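News from the packing side: the arm is staying!

If you've walked past the sample room at Traltden since July, you'll have seen the new arm going at it, and you'll probably have seen Josée Landry standing next to it with a mug of tea and a very pleased look. She has packed picnic sets on that line longer than anyone, and she was the first to put her name down for the training. The trial is over now, management has said yes, and I couldn't be happier for the whole crew.

The job it's learning is the one we all used to trade shifts to get out of - picking up drinking cups, one after another, and setting them where they belong. Easy for a hand, and murder on the wrist by two in the afternoon. Plastic cups are a great test too, as the walls give when you squeeze them and they like to roll. 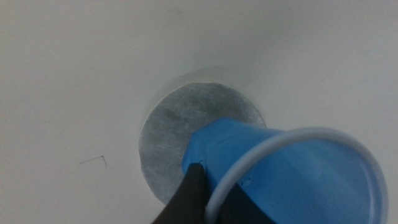 Ghislain Cloutier has been setting the grip force, and he'll happily talk you through it for an entire lunch break (bring a sandwich). Too light and the cup slips, too firm and the wall stays creased, and every style of cup wants its own setting. He keeps a notebook of them all, and the arm got through 2,681 picks in the trial, so it's a fat notebook.

So what changes for the rest of us? Nobody's hours are being cut, and we have that in writing. The 25 people on the packing rota will still rotate, but the cup station drops off the list and two new spots open up: one minding the arm, one on final checks. Both come with paid training. Josée starts teaching the first group next month and she's already made her own cheat sheet, with drawings!

There's plenty left to sort out. The arm is slower than a good packer, the stop button needs to be easier to reach from the left, and we'd all like the beeping turned down. Bring your ideas to Ghislain, or drop a note in the box by the time clock. The sign-up sheet for training is on the break room door.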